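Sketau household set: notes and buying list

Read this first if you're thinking of building something similar, or if you've inherited our folder and want to know what the money went on. I've written it the way I'd tell you over a brew, so the proper field list lives in the other file (fields.txt, same folder).

Last touched: 2024-04-05

What's in it

Short recordings of a robot doing kitchen and laundry jobs, driven by a person the whole way. There are 35 tasks, with up to 50 runs of each, and a written instruction goes with every run. Colin Blackburn wrote most of the instructions and I tidied the spelling. Failed runs are kept and marked as failed — please don't throw them out, they cost us just as much as the good ones!

What we planned to buy, and what we bought

The first budget was a single page and it was wrong. I'd put nearly all of it into arms and grippers, with a little line at the bottom called "props". Tracey Bloxham sent it back with the props line circled and a question mark, and she had a point. Appliances, glassware, shelving, delivery, getting things up the stairs... it all adds up, and most of it can't be hired for less than a month.

So the second version had three pots: robot, room, and things that get used up. We asked Jolau and Fagerlund for quotes on the robot side. Fagerlund were dearer, but spare fingers came in the price and Jolau's didn't, and once you've got through a few pairs you'll see why I went with Fagerlund.

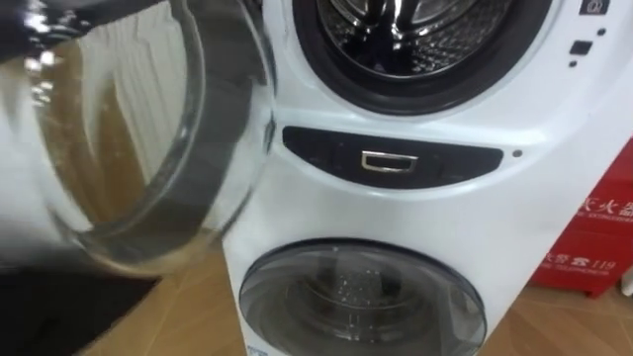
Glass goes in the third pot, by the way, along with tea towels, sponges and finger pads. I order it in boxes of six and keep one box unopened. Howard Hebden wanted plastic jugs all the way through to save money and we did argue about it, but see-through things are hard for a robot to judge and I wanted the real stuff in the set. He got his plastic bowls (they're fine, they bounce).

For big appliances, measure the doors in your building before you measure anything else. Ask which way the appliance door swings too, and how far out it comes, and then add the space the arm needs on top. Our room plan from Grurnska left eight centimetres where we needed a good deal more, and Clive Pickering spent a whole afternoon shuffling furniture.

Things I'd budget for next time

- Spare cables, twice as many as you think
- A second set of finger pads for each gripper
- Someone's time for checking the written instructions
- Storage, both the shelf kind and the disk kind
- Service visits for the arms, which we'd left out altogether

Known gaps

One building, so the light and the floors don't vary much. Colin's instructions lean on "pick up" and "put down" and could do with more variety. Early runs have a few clock errors, listed in clocks.txt.

Using it

Fine for teaching and research. If you want to sell something built with it, ask Mervyn Wragg before you start. The next order goes in at the end of June, so if there's an object you'd like to see added, send me the name, the price and a link by then, and please include the delivery charge.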